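Laundry Habits in Shared Student Housing
Final report, Household Resource Use unit
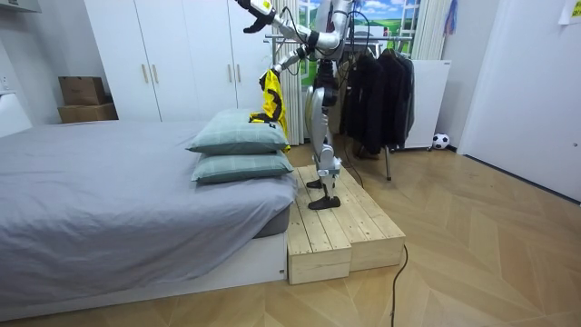 One resident of Zilmont House told us that people wash clothes because they've been on the floor, and hardly ever because they're dirty. Several others said much the same, and it changed the direction of the project.

We had planned to compare machines. The two residences, Zilmont and Oltinska, have the same model of front loader, so there was little to compare. We looked at what goes into them instead. Residents filled in a paper log beside the machines for 8 weeks, starting in February. They wrote down the type of load, the temperature and how many times each main item had been worn. We ended up with 1033 usable entries. Another 115 were left out, mostly with no temperature filled in.

Results

Jeans and jumpers were often washed after a single wear. Sheets were washed far less than we expected, and some residents logged none at all until the mid-term break. Warm washes were more common at Oltinska, where the dial had been left on warm by default. After we put up a sign in week five, cold washes went up there, though the log got patchy at the same time – we can't say how much the sign did.

Half loads were the biggest waste in both buildings. Residents said they didn't want to mix colours or share a drum with a neighbour.

Limits

The log was voluntary. Keen people probably wrote more. The Oltinska dryer was also broken for part of the study, and we didn't track drying racks.

Costs

Printing, pens and signs came to $300, paid from the unit budget. The spare log sheets are in the Zilmont laundry cupboard.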